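Ondholm, July, late

Feet up, shoes off, second beer. I said I would keep this diary for the whole contract, so I'll write the day down before I talk myself into remembering it kindly.

The job is groceries. You stand in the rig with a handle in each fist, the robot copies your arms, and the two of you go shopping at a wooden produce stand that sells nothing. Basket in the right hand, vegetables with the left. Every run gets saved, and when there are enough of them the thing is supposed to go shopping without me. The number on the whiteboard this morning was 3466. That's how many good runs Planitz wants before they train on them. I asked where 3466 came from and got told it was in the contract, so I guess it came from the contract.

Cabbage was the first order of the day. I had my doubts before I even strapped in. A napa cabbage is wide and smooth and wedged in with its neighbors, and a gripper is a pair of salad tongs with a motor. With your own hand you'd work your fingers down the side without thinking. Through the handles I get no feel at all. I squeeze until it looks squeezed. 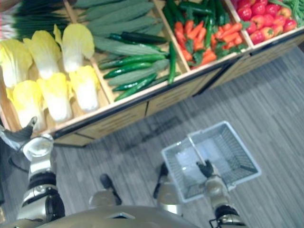
Basket in the right gripper, left arm up at the cabbages.

We were meant to do 60 runs before lunch. We did 28 that counted. I threw out plenty more myself, and I suspect I was too easy on a few of the ones I kept. If I hesitate over a carrot for ten seconds, the robot learns to hesitate over a carrot. They say the training smooths all that out. Maybe. I have taught two teenagers to drive and I can report that they picked up every bad habit I had and none of the smoothing.

What bugs me more is how fast I've started cheating. I don't mean lying in the log. I mean I've figured out which cucumbers are easy. There's a kind of angle where the gripper drops straight onto one and up it comes, so if the order says cucumber, my arm drifts to that spot before I've decided anything. Ask for any cucumber and you'll get an easy cucumber, every time. So what does the robot learn from me? It learns where I like to reach. Put the stand in a real store, with real produce piled by some kid at six in the morning, and I'd like to see how far that gets it. I wrote this up in the notes box at the end of the session. The notes box holds 206 characters. I had to leave out the part about the store.

Chilies in the afternoon. I hate the chilies. They're skinny and slick and they lie every which way, and from up where the robot's head is you can't judge how deep the fingers are. I'm always a knuckle too high or I'm digging in the pile. And when one goes on the floor, what then? The instructions cover picking, placing and resetting. I looked twice for the floor. A shopper who drops a pepper bends down and gets it, and I'd think that was worth showing a machine that's going to be a shopper. The answer I got was that floor pickups are "a separate task." Fine. Everything I'd call common sense is a separate task.

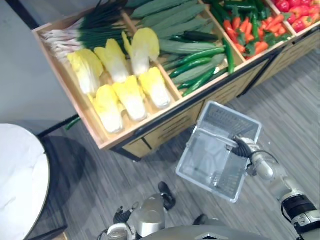
After the break

They want the wrist views checked now too, so I sat down at the screen for an hour and flipped through those. Easier on the shoulders. I'm not sure it's easier on my opinion of the project.

From the head camera a run looks like somebody shopping, sort of. From the wrist it's mostly floor. You get the dark knit over the back of the hand, the black fingertips hanging there with nothing in them, gray carpet going by, a bit of white table. I marked stretch after stretch as "moving, no contact." I do understand that moving is part of the job. Still, I'd figured I was spending the day teaching it to grab things, and a lot of what I'd been teaching was how to get from one place to another while holding nothing.

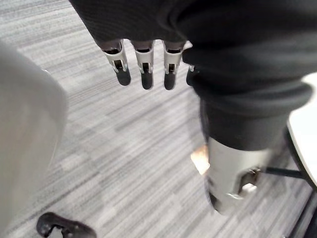 Ko thinks I've got it backward, and said so across the desk: the empty stretches are the useful ones, because a hand that shows up in the right place has done most of the work, and closing the fingers is the cheap part. I said that wasn't how it felt with the chilies. Ko said how it feels doesn't get recorded.

I chewed on that on the drive home and I'm still not sold. If the approach is what counts, then my drifting over to the easy cucumbers is worse than I thought, and somebody ought to be mixing up the stand between runs a lot more than we do. I'll bring it up. I brought it up at Zallum, too, on the towel folding job, and there they nodded and bought more towels.

Tomatoes tomorrow. Left shoulder is stiff. Remember to ask about the chair, and whether discarded runs go on the time sheet.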